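Can a Gripper Do the Tidying? Our Project Report on Robots and Everyday Chores

Spring term project, final write-up

Introduction

Our group picked this topic after an argument. Two of us thought that robots would be doing most of the boring jobs at home within a few years, and the other two thought we would all be old before one could put away the groceries. We decided to spend the term finding out where things really stand, and it has been the most fun any of us have had on a school project!

We split the work into two parts. The first part was reading and talking to people who know more than we do. The second was looking closely at small chores that a person does without thinking and trying to work out what makes them hard for a machine. We stuck to jobs you can do at a table with a basket, a bag or a box, because those come up both at home and in a shop.

What we did

We wrote out each chore as a list of small steps before anyone tried it. Putting something in a basket sounds like one step. When we wrote it down properly we got 8: find the object, decide where to hold it, move the hand there, open, close, lift, carry it over the side, and let go. Then we argued about whether "check that it stayed put" should be a step too. (It should. We left it out of the first version and had to redo two pages.)

After that we did chores using a hand-held gripper with two fingers. A person moves it, so the hard thinking is still done by a human brain, but the fingers can only do what a simple machine hand can do. We ended up with 50 tries over four chores, written down in a notebook with a short comment after each one. Some of the comments are not very scientific. One only says "ugh."

Our favorite surprise was how much you miss your other fingers. When you pick up a lid with your own hand you roll it a little, feel the edge, and shift your grip without noticing. With two flat fingers you have to get it right at the start. Everybody in the group began by grabbing too fast and everybody slowed down by the end.

The bag and basket task was the one we talked about most. A basket keeps its shape, so once you know where its sides are you can plan around them. A thin plastic bag has no shape of its own. It folds over whatever is near it, it shines in odd places, and you can see part of what is behind it, so even deciding where the bag stops is tricky.

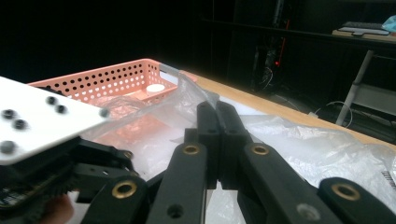
Why are plastic bags so hard for robots to handle?

A bag changes shape every time it is touched, so the robot can't rely on a fixed model of it the way it can with a box or a cup. Clear plastic also reflects light and lets some through, and many cameras and depth sensors have trouble telling where its surface is.

What people told us

Babar Khokhar came in to talk to us in May. He fixes sorting equipment at a warehouse run by Skellent, and he brought a bag of worn-out parts for us to pass around. He said the machines on his floor are great with cartons and terrible with anything floppy. Polybags go down a separate line where people handle them. He also told us that a machine stopping to ask for help is a good machine, and the ones that worry him are the ones that keep going.

We asked him what a gripper like that costs, and he said the ones they buy from Plisix are 600 dollars each before you pay anyone to install them. A full arm with a controller is a different story. The used one they were looking at was nearly 4000 dollars, and it came with no fingers at all. None of us had thought about the hand being sold separately from the arm!

We also visited Şimşekoğlu, the family grocery two blocks from school, and watched the closing routine. There was a lot more to it than we expected: wiping shelves, turning jars so the labels face out, flattening boxes, picking up loose bags. We sorted all of it into "a machine could do this now," "maybe soon," and "no way." Floor cleaning went in the first group right away. Flattening boxes caused a fight. Loose bags went straight into "no way," though after our own tests two of us wanted to move them up to "maybe soon."

What we found

Hard objects were easier than soft ones. That is not a shock, but the gap was bigger than we guessed. Cups, lids and small boxes went well once we learned to come in from straight above. Cloth was okay if you pinched a fold. Bags were the worst, and when two things touched each other they got worse again.

Clutter matters as much as the object. The same lid is a simple job out in the open and a tough one close to the corner of a basket, where the wall gets in the way of a finger. Our teacher suggested we write this as a rule, so: check the space around the object before you choose how to grab it.

Things we would change

We would use a timer. We also should have had the same person do all the tries for one chore, because some of us are just better at it than others. The group's name for our step-by-step chart is Amuvov (made from our initials plus an extra vowel), and the next version needs a row for "what else moves when I pull this?"

Where we ended up on the argument: three of us now say that a machine can help with some chores today if you set the table up for it first, and that doing them in a normal messy room is still a long way off. The fourth is holding out for a robot that puts away groceries by graduation.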